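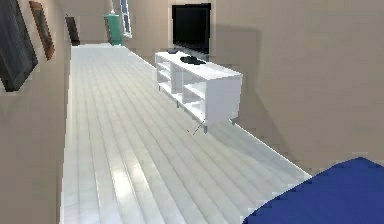
Progress report to the Latberg fund, second period
Prepared by Maite Cabello, Trosari household chores project

Dear all,

Thank you again for your patience over the summer, when we had rather little to show you and you were kind enough not to chase us. I'm glad to say there is more to tell this time, although some of it is the sort of progress that looks small from outside and took us weeks to get.

As you'll remember, the question you asked us to answer was a plain one: can a machine be left alone in an ordinary home to fetch, tidy and put away, and if it can't, how far off is it? We have kept nearly all of our work in simulation for this period, as we agreed, and moved on from the single square test room to longer, more awkward rooms with proper furniture in them. The living room is the one we have used most. It has a television on a low white stand with open cubbies, a cabinet down by the far window, a doorway off to the left and a good long stretch of pale plank floor to travel along.

We ran 800 fetch-and-return tasks in that room. In 750 of them the simulated robot reached the right piece of furniture without touching anything on the way, and I must say the whole team was delighted with that, because the old planner was forever clipping corners. The shiny floor had worried us a good deal (bright patches on the boards used to be read as obstacles), and the new floor model from Long copes with them very nicely.

Putting things away is another matter, I'm afraid. Small flat things such as a remote control are still hard to pick up cleanly, and the cubbies are harder still. The arm goes in at a poor angle, or it lets go too early and the object ends up half over the edge. We set aside 37 of the failed attempts and went through them one by one, which was slow but well worth doing. Most came down to the machine misjudging the depth of a shelf when the shelf and its dividers are the same white all over.

So my answer for now is that getting about the house is nearly there, in simulation at least, and tidying it is not. I would not want to promise anybody a robot that clears up after the children just yet!

Spending is on plan. We are two weeks behind on the kitchen rooms, as the cupboard doors from Zastorard needed their hinges redone before they would open properly, and I would rather tell you that now than surprise you later. The kitchen runs should begin in December.

For the next period we would like to move some of the money set aside for travel into computing time, if you are happy with that. I can send the revised sheet whenever it suits you, and you would be very welcome to join one of our review calls and watch a few runs with us.

With warm thanks,
Maite Cabello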